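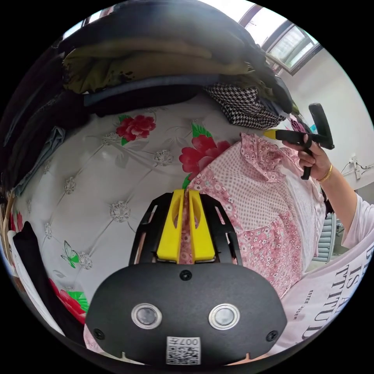
Brilura
Minutes of the equipment review meeting
11 October 2019, upstairs room

Present: Anjani Kwok (chair), the software lead, both bench technicians, accounts, the office manager, and the undersigned taking minutes.
Apologies: the workshop lead, who was at the dentist and sounded pleased about it.

1. Previous minutes
Accepted, with one correction. The word "adequate" under item 4 should have read "inadequate". The minute-taker regrets the optimism.

2. Arnaud hand-held gripper kit from Drovach: where we are
The kit is on offer to us on a trial basis until January. The question before the meeting was whether to buy it, extend the trial, or send it back in the box, assuming the box can be found.

For the benefit of accounts, the chair went over what the kit is for. A person holds a gripper and does an ordinary household job with it, the recording goes to the software side, and a robot arm is meant to learn the job from that. Accounts asked whether the robot arm was included in the price. It is not. Accounts asked whether anything was included in the price. The software lead said the grippers, a carry case and a charger, and that the charger was quite good.

3. Bedroom work
The technicians reported on clothes handling, which was the job we told Drovach we cared about. Everyone agreed that a neat stack of tea towels would have flattered the kit and taught us very little. Clothes should be handled as people leave them.

Points noted:
The fingers are easy to find against almost anything, being bright yellow. One technician likes this very much. The other says it is like working with two bananas.
Thin fabric with a frill or a gathered edge is the hardest. Denim is easy and everyone should stop choosing denim.
Using two grippers, one in each hand, is better for anything that has to be held open or turned. It is also more tiring, and the trigger grip does not suit small hands for long sessions. Drovach to be asked about a smaller handle.
The quilt is a problem. The fingers will take hold of bedding as readily as a blouse if they come down too steeply.
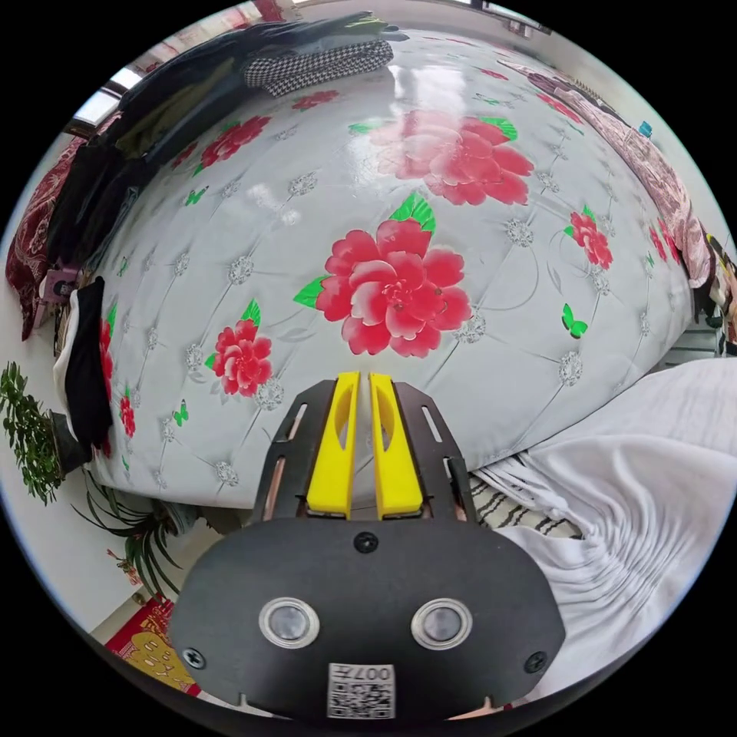
Arnaud kit, fingers open, tips on the quilt cover.

There was a side discussion about how steep is too steep. The technicians demonstrated with two biros and the chair's scarf. Opinions differed and the scarf was returned.

The software lead would like operators to begin each pick from slightly above the cloth and come in low, and to stop hovering. Hovering makes for long recordings of a person making up their mind. One technician replied that making up your mind is most of doing the laundry. This was not resolved.

4. Session length
We had been working in blocks of 15 minutes. Both technicians said this was fine in the morning and a bit much after lunch. Agreed to keep the blocks as they are and put a proper break between them, meaning a break where the person leaves the room and does not "just quickly check the files".

The office manager asked that tea be kept off the bed. Agreed without a vote, with some looking at shoes.

5. Sivesar sorting service
Drovach also wants us to take Sivesar, the service that goes through the recordings, throws out the bad ones and labels what is left. The trial came with 100 recordings' worth of credit and we have used all of it.

The software lead's view is that Sivesar is quick and mostly sensible, but it labels every garment it is unsure of as "towel". We own no towels in this project. A cardigan came back as a towel, then as two towels. Support answered politely the next morning and said the cardigan would be looked into.

The case for keeping the service is that without it the labelling lands on the technicians, who have said in clear terms what they think of that. The case against is the price, and the towels.

Accounts pointed out that the quote bundles the service and the hardware so tightly that it is hard to see what either one costs. The chair said this was presumably the idea.

6. Cluttered beds
The technicians want more of this and less of the tidy work. Their argument is that any arm that goes into a real bedroom will meet jackets on blankets, footwear where footwear should not be, and a plant leaning in to watch. The present set of recordings leans heavily towards one garment at a time on a clear patch, and they think that will show later.

The software lead agreed in principle but worried about the wide view from the grippers, which takes in a great deal of room at once. Everything near the rim bends. The technicians said they had stopped noticing the bending after a few days and now find doorways a bit flat.

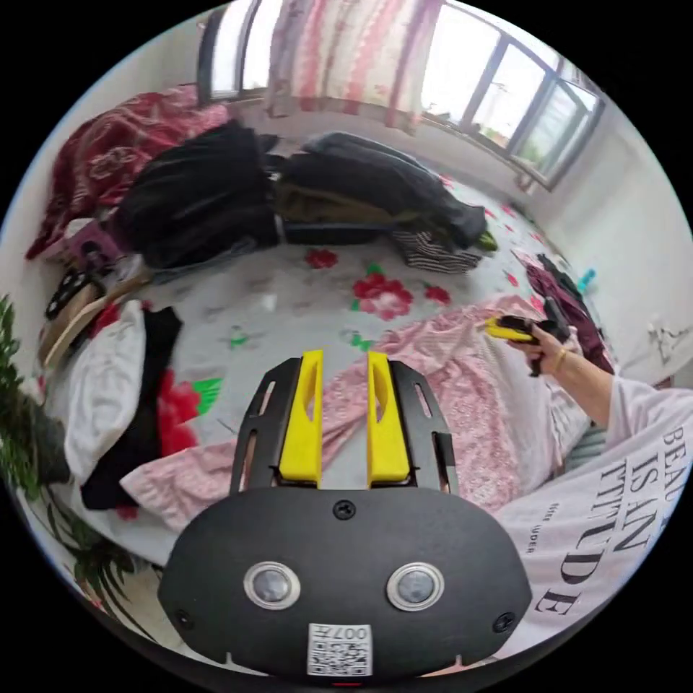

Anjani Kwok said she would sooner pay for 9 untidy sessions than any number of clean ones, and that if Drovach wanted a signature it could start by telling us whether Sivesar will cope with clutter at all or simply return a bed full of towels.

The office manager asked who picks up the clothes at the end of an untidy session. There was a pause. Technicians to pick up the clothes.

7. Decision
The meeting did not go so far as to buy the kit. Agreed to extend the trial to its full term, on these conditions:
Drovach to quote for hardware and Sivesar separately.
Drovach to lend us the smaller handle, if there is such a thing, or to say plainly that there isn't.
Software lead to write a one-page note on the approach angle. One page.
Technicians to plan the cluttered bed sessions and pass the plan to the chair before starting.

Accounts asked for it to be recorded that she had not approved anything. Recorded.

8. Other business
Three of the good coat hangers have gone missing from the trial room. The minute-taker has been asked to say they may be returned without questions.

The carry case zip sticks. Candle wax was suggested. One technician has a candle.

Next meeting to be set once Drovach's revised quote comes in. The chair will circulate it, and accounts asks that people read it beforehand this time.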